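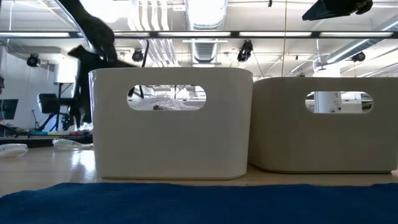
两个白色收纳盒颜色对不上，还有里面的塑料袋到底怎么收？

发帖：半桶洗衣粉
2018年5月18日

各位收纳达人好，潜水很久了第一次发帖，有点啰嗦，先谢谢耐心看完的朋友！

事情是这样的，我二月份下决心整理储物间，在Okuvero买了一个白色塑料收纳盒，圆角的，正面上方有个椭圆形的提手孔，哑光面，摸着挺舒服。用了一阵觉得不错，就想再配一个大一点的，结果第二个到手，单看也是白的，往第一个旁边一摆，怎么看怎么发黄，偏米色那种。我跟客服说了，客服回我“不同批次略有色差属正常现象”，好吧。

两个盒子我打算并排放在浅色木头桌子上用，一个装塑料袋，一个装抹布毛巾。现在几个问题想请教：

一是颜色，这种偏黄的能不能洗白？我看有人说用小苏打，有人说用漂白水，还有人说晒太阳，说什么的都有。

二是塑料袋。透明的那种大袋子，我每次都是团一团塞进去，结果从提手孔看进去就是皱巴巴一团，灯一照还反光，特别显眼。叠成小三角我试过，坚持了两天就放弃了，大袋子叠起来太费劲，叠完手一松又弹开。

三是桌面。我这桌子表面是亮光的，盒子直接放上去来回拖，会不会拖花？我现在是在桌子靠人的这一边铺了条深蓝色的大毛巾，盒子那块没铺，因为铺了以后盒子放不太稳，总觉得歪。

预算的话，再花50块以内都可以接受，再多我家那位就要念叨了。

回复：阳台上的蒜苗

看到“第二个发黄”我就笑了，我家也是，一模一样的遭遇！

先说颜色。你这个要是新的，到手就偏米色，那多半料子本来就是这个色，不是脏，洗不掉的，别折腾了。小苏打只能去表面的油污，漂白水我真不建议，我以前拿来泡过一个盒子，颜色没变白，哑光面倒是变得一块一块的，摸着发涩，后悔死了。晒太阳更别提，塑料越晒越黄越脆。

我的办法很笨：不要让它俩贴着站。两个白的东西挨在一起，中间就一条窄缝，眼睛自然就去比了。中间隔个别的颜色的东西，纸巾盒也行，小花盆也行，隔开以后真的看不太出来。或者干脆一个放桌上，一个放柜子里，眼不见为净哈哈。

塑料袋我是这么弄的：把袋子在桌上摊平，从袋底往袋口用手掌把气赶出去，竖着对折两次变成长条，然后从底下卷起来，卷到快到头的时候，把下一个袋子的底插进去一点接着卷。全部卷完就是一个大卷，竖着放在盒子里，用的时候从外面抽，有点像抽卷筒垃圾袋。大袋子比小袋子好卷，你试试看。第一次卷会有点松，不要灰心，卷到第三四个手感就来了。

还有一个小经验，装过菜的袋子一定要晾干再收，不然捂两天那个味道……

回复：Tawhiri老用户

楼上说得很细了，我补充桌面这块。

亮光桌面怕的是沙子。盒子底下平时会沾灰，拖的时候灰里那点沙粒就跟砂纸一样，时间长了斜着看全是细纹。所以第一，搬的时候提起来，别拖，那个椭圆孔就是给你伸手的；第二，盒底四个角贴毛毡垫或者透明硅胶垫。我用的是Jindix的透明胶垫，贴上去看不出来，也不打滑。毛毡的便宜，就是容易掉边，沾水以后尤其容易掉。贴之前记得用酒精把盒底擦一遍，等干透了再贴，按住多压一会儿。

毛巾垫在盒子下面确实不稳，太厚太软了，盒子里东西一多就往一边倒。你铺在靠人这边挺好的，胳膊搭着也舒服。不过深蓝色的毛巾要注意，新的头几次洗会掉色，没洗透之前别湿着搭在桌上，万一染了木头就麻烦了。我那条泡过盐水，好像也没什么用，还是多洗几遍最实在。

另外你说从提手孔看进去难看，剪一块白卡纸，比孔大一圈，从里面用双面胶贴上就挡住了。缺点是手伸不进去提了，只能捧着盒底搬。想两头都要的话，就把卡纸只粘上面那条边，像个小门帘一样，手一推就开。

回复：爱吃锅巴

退货呗，纠结这个干嘛。我在Batovo买的两只一套的，颜色就一样。

半桶洗衣粉 回复：

谢谢大家！漂白水我本来都拿出来了，看到蒜苗的回复又放回去了，好险。刚才照着卷了几个袋子，前两个卷得像麻花，后面好一些了。胶垫已经下单，白卡纸家里有现成的，周末剪。退货的话早过了时间啦，锅巴同学，先这么用着吧。

再追问一句，卷好的袋子卷要不要拿皮筋套一下？我怕抽两次就散了。

阳台上的蒜苗 回复：

不用套皮筋，套了反而抽不动。拿个大点的酸奶杯子装着，杯子放进盒子里就行。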